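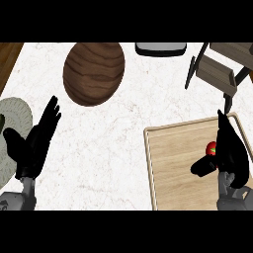
Hamdia Dinsa writes that her marble worktop was sealed by the fitter and still marks wherever lemon juice lands, and wants to know whether a second coat would stop it. A second coat will not. A penetrating sealer slows the absorption of oil, wine and coffee. Acid reacts with the surface of the stone itself, sealed or unsealed, and leaves a dull patch known as an etch. The procedure that follows deals with staining only.

Testing the existing seal

Put a teaspoon of water on a clean, dry part of the worktop, away from the sink. Leave it for 16 minutes and wipe it off. If the stone has darkened under the water, it needs sealing. If the colour is unchanged, leave it alone and test again in February. Test in two or three places, as wear is uneven and the area used for food preparation usually goes first.

Preparing the stone

Clear the worktop completely. Wash with warm water and a pH-neutral cleaner, rinse twice, and dry with a lint-free cloth. Vinegar, limescale remover and cream cleaner must not be used. Old oil marks should be drawn out first with a poultice of bicarbonate of soda and water, covered with film and left overnight. Let the stone dry for a full day before going further.

Applying the sealer

These steps were written for Tromido 431, a solvent-based sealer. Water-based products such as Kobzar Clear take longer to cure, so follow the label.

1. Open the windows and put on nitrile gloves.
2. Try the sealer on an offcut or a hidden corner and check the colour once dry.
3. Wipe on a thin, even coat, working in sections no wider than an arm's reach.
4. Keep the section wet for ten minutes, adding more where it soaks in.
5. Buff off all residue with a dry cloth. Residue left to harden forms a haze.
6. Wait 90 minutes and repeat if the first coat was taken up quickly.

Keep water off the surface overnight.

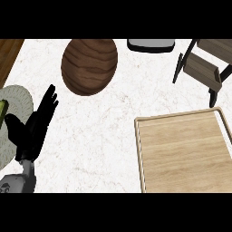 How do I remove haze that has already hardened?
Wet a cloth with a little of the same sealer, rub the hazed area for a minute, then buff dry at once. Two passes may be needed on honed stone.

Store the tin upright, below 40 degrees, with the lid tapped down.

Last revised 9th March.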